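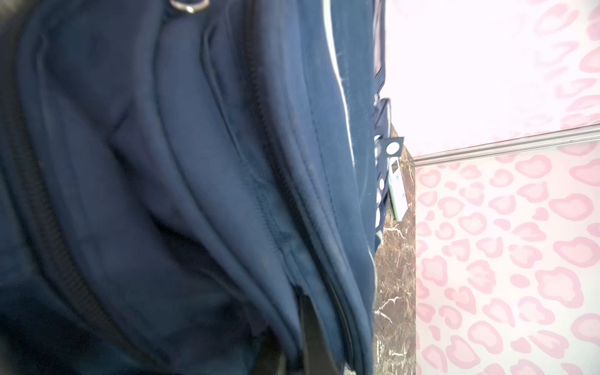

Week 1: What People Carry
Intro to Everyday Design, Ernville campus

Okay, so I always start this course with bags. I love bags! My grandmother had one purse for church and a feed sack for everything else, and she'd have found a whole lecture on the subject pretty funny.

Some terms for Wednesday:
Load: the weight, plus where it sits on your body.
Closure: zipper, buckle, drawstring, flap. Zippers came late to bags, so don't put them in your timeline too early (people do this every year).
Gusset: the extra panel that lets a bag get fatter.

Read the Vesela Halilović chapter, up to page 213. She's wordy in the middle but the part on market porters is great, stick with it. Skip the appendix.

First assignment: pick a bag you've owned for at least 5 years and write 1,000 words on how you use it. I don't need the history of the company. Tell me which pocket you never open and what's in there anyway.

Groups of 4 for the Fillwood trip in October. Sign up on my door.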